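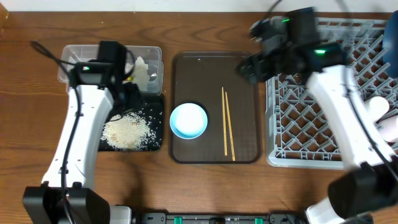 Bench check before the gripper swap, two-arm table, Welitbridge workshop

I do this list every time we change fingers or a controller on the pair, and I've started typing my comments in as I go because my handwriting on the old sheet was a disgrace. This round is the Conneely fingers against the Jollura ones, same arms, same table, same kitchen jobs. Marks are OK, WATCH or FIX.

1. Emergency stop, both sides
OK. Pressed each one with the arms moving slowly and both arms stopped. The left button is still stiff to twist back out, but it's been like that since February and it does come (I use a cloth for grip, don't tell the button).

2. Base mounts and front rail
OK. Went over all the bolts with the key and not one of them turned. The teal clips along the black rail are all holding. Please don't borrow them for other jobs! I've found them on people's lunch bags.

3. Cables along the arms
WATCH. Right side is lovely. On the left, the loop near the top of the arm is a bit generous for my liking, and when I drove the wrist to its far limit it came closer to the clear container than I'd want. I've taken up some slack and will look again after the first batch of runs.

4. Indicator lights on the gripper heads
OK. Green on both sides at power up, and green again after I pulled the plug and put it back. With the Jollura set last time I had one that took two goes to come up, so I was watching for that, and no sign of it this time.

5. Finger fit and wobble
Conneely: OK. They slide on with a proper click and I can't feel any play at the tips.
Jollura: FIX. Left finger rocks when I push it sideways. I've ordered a new pin from Lilmont and until it turns up the Jollura set stays in the drawer for anything with a bowl in it. Chopsticks are fine, they don't mind being dropped.

6. Grip force limit
OK on both. I set the limit to 24 on the controller page and squeezed the foam block 4 times with each set, and it came out the same shape every time. Somebody had left the number far too high after the jar trials, so do look at it yourself before you start and don't trust the last person. The last person was me, as it happens.

7. Table layout
OK. Brown serving tray in the middle with the light blue bowl and the chopsticks on it, grey dish rack to the right, clear container over on the left with the black tray in front of it. Both arms can get to the serving tray, so that's where they're most likely to meet, and I ran the slow crossing test there before anything else. They kept their distance.

8. Loose bits on the work surface
WATCH. Rice! I know it's a good test and I was the one who asked for it, but the grains get everywhere once a finger goes in at an angle. Keep them on the black tray as much as you can, and brush down after each batch, including underneath the rail. I found a grain inside a finger hinge last month and it had been making that horrid ticking noise for days. The Conneely hinge has a cover over it, which I think will win it the comparison on its own if we carry on with food.

9. Rack spacing
OK. I had a go at putting things into the rack with each set, going slowly. The Jollura tips are slimmer and get between the slots much better, I'll give them that. The Conneely ones are chunkier and want a straight approach from above. If you come in on a slant you'll nudge whatever is already in there.

10. Controller and logging
OK, with a grumble. The new controller starts quickly and the stop response feels sharper than the old box, but it forgets the camera exposure each time it's switched off. Set it by hand before run one or your first few recordings will be useless. I've asked whether it can be saved.

11. Run counter
Reset. Finger pads get changed at 300 picks whichever set is on, even if they look fine.

12. People
Hair tied back, lanyards off, sleeves up. One person at the keyboard and one by the stop button, and no reaching over the table to straighten a chopstick while the arms are live. I've done it. It's a daft way to get a bruise.

Result: fit to run with the Conneely fingers. Jollura on hold until item 5 is sorted, then do items 4, 5, 6 and 9 again and add your comments under mine.

2 comments | 4 shares

© Welitbridge workshop pages | Contact | Back to top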